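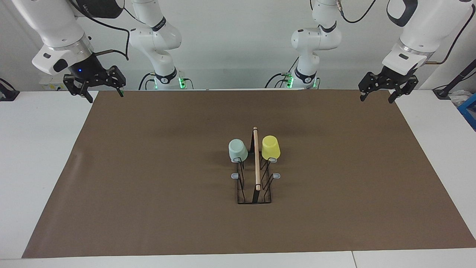

Fig. 1. Two arms at a worktable, brown paper mat in front.

Week 4: Paper, and why we still pay for it

Last week we left the Batberg mill in the hands of its creditors. It stays there for most of this week too, so bring something to eat.

Brown paper is the poor cousin of the trade. White paper has to be bleached, sized and fussed over; brown paper goes out more or less as it was made and is expected to be grateful. Pritgate sold it by the ream, with 435 customers on the books and 71 who paid on time. Harvey Landry, who kept those books, wrote "promised" beside the rest in a very small hand.

Points to have straight before the seminar:

Kraft is German for strength. It is not a person, whatever last year's essays said.

Long fibres make tougher paper. Softwood has them, and most hardwood doesn't.

Each round of recycling shortens the fibres, so old boxes can't become new boxes for ever.

Grain direction matters. Tear a sheet both ways and see which tear runs straight.

Reading: Ljungberg, chapter 3, skipping the poem. The Pritgate ledger is in the library at shelf 316, and the pages do come loose, so turn them kindly.

Essays are due at the end of February. Sunday night emails will be read on Monday, with tea.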